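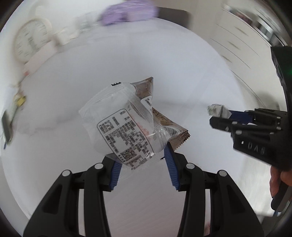

Gudari hand-held gripper kit: progress report to the Lennox fund
Prepared by Skye Menzies, October 13, 2023

Where we have got to

Thank you again for your patience over the winter, and for the kind note you sent along with the second payment - it went up on the wall and has stayed there. You asked us to try the Gudari kit the way a small packing business would, on ordinary snack and pantry packets, and to tell you plainly whether we would buy it with our own money. We are well into that now and I am happy to say the work has been a pleasure, mostly.

Clear film packets are taking up the bulk of our time. The film crinkles and slides over itself, and the shine on the ridges makes the printed panel hard to read in the recordings, especially when the packet is tilted. Brown packets with a folded seal are much kinder to us. Keegan Lévesque has been working through both kinds with two grippers at the same table, one person to each, and he finds the blue ribbed pads do a better job if you take hold low down and leave the label clear.

The kit itself

Zachary Grewal's view, which I share, is that the handle is comfortable for a good while and then rather suddenly isn't. We have settled on swapping people over after 200 pickups. The linkages have stayed true, but we did have to replace 3 pins in March, and the spares took seven weeks to reach us from the supplier at Mallard. I would want that sorted out before recommending the kit to anybody with a deadline.

The instructions are friendly enough, though the colour coding in the setup chapter doesn't match the parts, and Greer Rankin has written us a page of her own that we all use now.

Still to come

Small crumpled wrappers are next, then a visit to the Clitton site so Vivek Malhotra can try the kit with his own crew. Spending is within the budget you approved, apart from the freight on those pins, and I'll send the receipts separately.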